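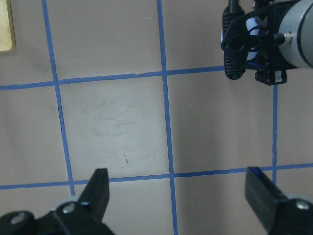

Taping and Keeping a Two-Arm Table: Shop Practice

Filed under: Workshop Tips > Robot Cells
Last revised Apr 17, 2019

These notes cover table layout for small two-arm cells of the type used at Eltside and Mondgate. They do not replace the risk assessment for your own cell or the arm maker's manual. Where the two disagree with this page, follow them.

Surface

Clear the table completely before laying a new cover. Pull the cover tight, fasten it on the long sides first, then on the ends. Cut it cleanly at the mounting plates. Do not run cover material under a plate unless the plate was set that way at installation and the torque was checked afterward.

Wipe the surface with a dry cloth. Solvent leaves marks on paper and on most matte tops, and a shiny patch in a work square will upset a wrist camera. A small scuff can stay. A tear gets patched or the cover gets replaced.

Grid

Use painter's tape, one color, one width, from one roll if possible. Blue on tan or brown gives enough contrast for most vision setups.

Snap a chalk line for the first lengthwise strip and work from it to both sides. Lay all the lengthwise strips before any crosswise strip. Press each crossing flat with a plastic scraper. Do not stretch the tape, as stretched tape creeps back overnight and the line goes wavy.

Butt joints are better than overlaps. Where an overlap cannot be avoided, put it between crossings and keep it away from the squares where parts are set down. An overlap under a fingertip is enough to change the touch height on a light gripper.

The grid is a placement aid. It is not a safety marking and must not be used as one. Keep-out lines on the floor and on the table edge need their own color, and that color goes on the cell drawing.

Tape is a consumable. Replace a strip when the edge is nicked along much of its length or when any end has lifted. Write the date in the log, not on the tape.

Speed and reach

With a person at the table, hold both arms in reduced speed mode. On our 2000 mm tables the arms can meet over the middle, so each program needs a shared zone and a handshake for entering it. Check the handshake at low speed after any edit, however small. Finger clearance over the surface is set with the gripper open, the pads fitted, and the actual cover in place.

After a pad change, recheck the tool center point. Tighten the finger screws to the value on the gripper sheet and witness-mark them.

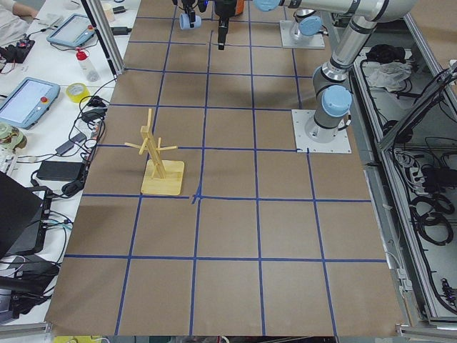 Photo: Yaa Lamptey / Pruvus

Fixtures and test objects

Set the object wholly inside one square unless the procedure says otherwise. With a mug stand or anything else on a post, record the square, the peg direction, and the angle of the base to the nearest line. Tall objects go on the side of the table away from the first arm to move. Return each one to its shelf at the end of the run.

Side bench

Keep teach pendants face up, within reach of the operator, with nothing on top of them. An emergency stop button must be reachable without leaning over the table. Each pendant carries the number of its arm, front and back. Check this whenever pendants have been unplugged.

Drinks and open containers belong on another bench. Capped bottles are tolerated at Mondgate and not at Eltside.

Route power supplies and adapters behind the bench or into a tray. Loose cable between bench and table is a finding under item 18 of the monthly check and must be cleared the same day. Laptops stand on the bench surface, not on cases or bags.

Cabinet

Coil spare length in loose loops and tie with hook-and-loop strap. No cloths, wipes, or packing in the cabinet. Power strips are fixed to a wall of the cabinet, sockets facing sideways. Leave the lid shut when the arms are powered except for fault finding.

Parts

Strap: stores 847
Finger pads, pair: stores 2096
Painter's tape: order through Salinas, blue only

The November revision will add a section on wrist camera cables.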